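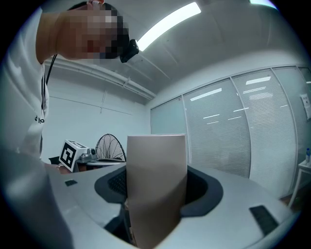

A pale box standing up from the gripper, April set.

Stirkik: box handling, README

So, can a machine pack a box yet? I get asked this a lot, and my answer is still "sort of, on a good day". Stirkik is my attempt to find out properly. It holds 800 short clips of people doing carton jobs with hand-held grippers, all recorded in Parkville, and 231 of them carry labels I've checked myself (slowly, with a lot of tea).

Cardboard is much harder than it looks! It bends, it springs back, and a flap never stays where you left it. You and I sort that out without thinking. 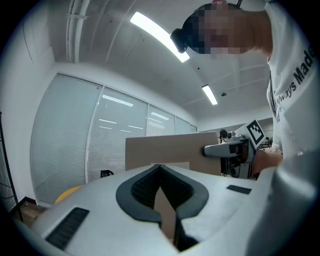 Drultus, the little model I train on all this, can pick a side of a box and hold on to it. Ask it to fold a flap down and it manages 3 tries out of 10, which is better than last year but I wouldn't let it near a packing bench.

What's in the folder: clips, labels, and a notes file with my grumbles in it. Faces are pixelated, please leave them that way. Start with the labelled clips, the rest are a bit of a jumble until I get to them. If you find a wrong label, open an issue and I'll fix it, usually on a Wednesday.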